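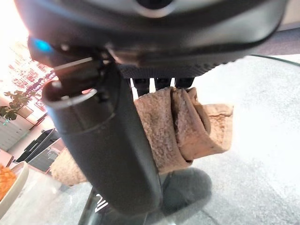
4. First fill and regeneration

This section applies to the Drescombe 1006 water softener with the Zirnura valve head. Complete Section 3 (Plumbing and Bypass) before you start.

4.1 Loading salt

1. Turn the bypass valve to BYPASS.
2. Lift the brine tank lid and check that the float moves freely in its well.
3. Add water until the level is two inches above the salt grid.
4. Add salt pellets. The tank holds up to 100 pounds. Do not fill above the top of the brine well.
5. Replace the lid.

Caution: Do not use rock salt or block salt. Insoluble matter collects under the grid and blocks the pickup tube.
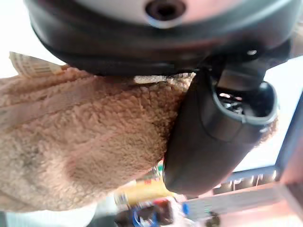
M. Kurup

4.2 Purging air from the resin tank

1. Unplug the transformer and plug it in again. The display shows the software version, then the time of day.
2. Hold REGEN until the motor starts. Wait for the display to read BACKWASH.
3. Open the bypass valve one quarter of the way. Air leaves through the drain line.
4. When the drain runs steadily, open the valve fully.

Note: Opening the valve too quickly can carry resin into the drain line. If beads appear at the drain, close the valve and wait five minutes.

4.3 Programming

1. Press SET. Enter the time of day with the arrow keys.
2. Press SET. Enter the hardness in grains per gallon, taken from your test strip or water report. The factory setting is 18.

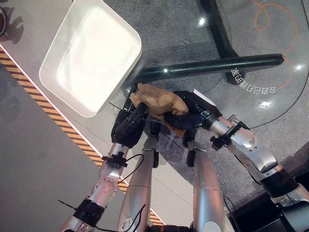 3. If the water contains iron, add four grains to the hardness value for each part per million, then press SET to store it.
4. Enter the regeneration time. The factory setting is 2 a.m. Homes supplied by the Mivside district should keep this setting in August, when daytime pressure is lower. 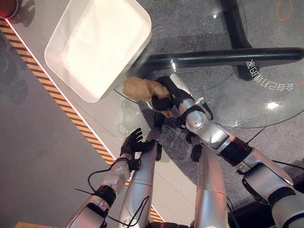 Fig. 4. White tray and crumpled beige item.

4.4 Checking the drain

1. Start a manual regeneration and watch one full backwash.
2. Confirm the air gap at the standpipe is at least one and a half inches.
3. Check each fitting for leaks. Tighten by hand only.

If the display shows Err 2, the valve motor has not reached its home position. Unplug the unit, wait one minute and repeat step 1. If the code returns, see Section 7.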